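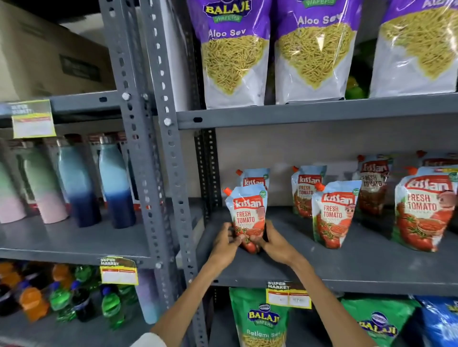
Ketchup shelf, August. Fresh tomato, says pouch after pouch.

Small thread about ketchup pouches, mostly so I can stop bringing it up at dinner.

My corner store switched the whole ketchup section to spouted pouches a while back. Kissan Fresh Tomato, orange cap, one behind the other. I was told I'd love them. I have doubts.

First doubt: the word "fresh." I like ketchup. I grew up on ketchup. But it's a cooked sauce with sugar and vinegar in it and it sits on a metal shelf at room temperature for months. Fresh compared to what?

I know, I know, it means they started with fresh tomatoes. Every tomato was fresh once. So was I.

Second doubt: "you get every last drop." Do you? I cut my last pouch open with kitchen scissors after it quit squeezing. There was enough in the bottom corners for a plate of fries. My glass bottle at least lets me see what I'm losing.

Zuweira Nartey replied to my earlier post to say I should roll it up from the bottom like toothpaste. Tried it. It works until you let go. Then it unrolls and tips over in the fridge door, cap down, and you find out how well you closed the cap.

Third doubt: standing up. A full one stands fine, I'll give them that. A half-empty one leans on whatever is next to it. Mine leans on the mustard. The mustard did not ask for this.

The bigger pouch is supposed to be the better deal. Maybe. Do the math per gram before you believe it, and do it every time. Two months ago at my store the big one worked out a bit worse than buying two small ones. Last week it was better. The shelf tag had not changed its tone at all.

Also be honest about how fast you eat it. Hường Sầm bought the big size for a household of one and was still squeezing it out in a color I would call brown.

And the cartoon faces on the packs. I don't need my ketchup to have a face. My nephew does, so I guess that's who the meeting was about.

Someone always says "but less plastic than a bottle." Could be true by weight. My building's recycling sheet takes bottles and jars and says no to pouches, so in my kitchen the pouch goes in the trash and the jar gets rinsed and used for screws. Check your own sheet, yours may be different.

Nassoro Were wants it on record that pouches don't break when you drop them. Fine. On record. I have dropped one glass bottle in my life and I still think about the grout.

What I'd tell a friend: small pouch for picnics and lunch bags, glass for the house. Reach for one in the back row and look at the date while you're there, the front ones at my place tend to be older.

Before anyone asks, I did buy one. We were out and there were fries. I never said I had principles – I said I had doubts.

Next up is the Aloo Sev one shelf above, which I have no complaints about so far. Give me a week.

Edit for Duyên Đào: yes, I rinsed the scissors.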